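Savholm has started teaching its robot arms to take apart old office computers, with operators guiding each move by remote control from a desk across the room.

The company has recorded 345 sessions since September at its Tagle workshop. Each one covers a single job, such as freeing a hard drive or unplugging a cable.
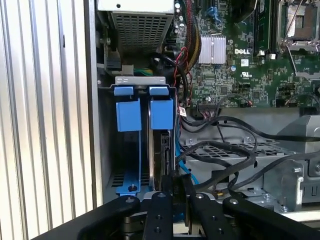

The gripper inside a Dell desktop, near the drive cage and its blue latches.

"Cables are the hard part," said Arnel Talavera, who runs the sessions. "You learn to go slow – slower than you would with your own hands."

Four operators work in shifts. Erlinda Sison, who joined Savholm in 2019 as a repair technician, checks the recordings and throws out the poor ones.

The arms will try the drive job without an operator on Wednesday.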